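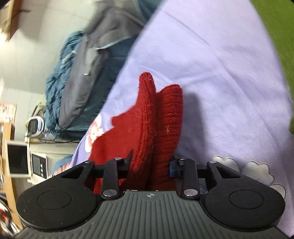 How to wash hand knits

Wool felts when it meets heat and rubbing together, so keep the water cool and your hands slow. Fill a laundry tub with 6 litres of water and mix in 2 capfuls of wool wash before the garment goes in. Sort by colour first. Strong reds like the knits on the lavender sheet should be washed away from anything pale, as the dye can run for several washes.

Push the knit under and leave it for 20 minutes. Don't wring it. Drain the tub, press the water out against the side, then rinse until the water is clear.

Roll the piece in a dry towel and kneel on it. Lay it flat in the shade and pull it gently back to its measurements. In Cairns in August mine dry overnight under a fan, but heavy cables need a second day and a turn halfway through.

Rory Lamont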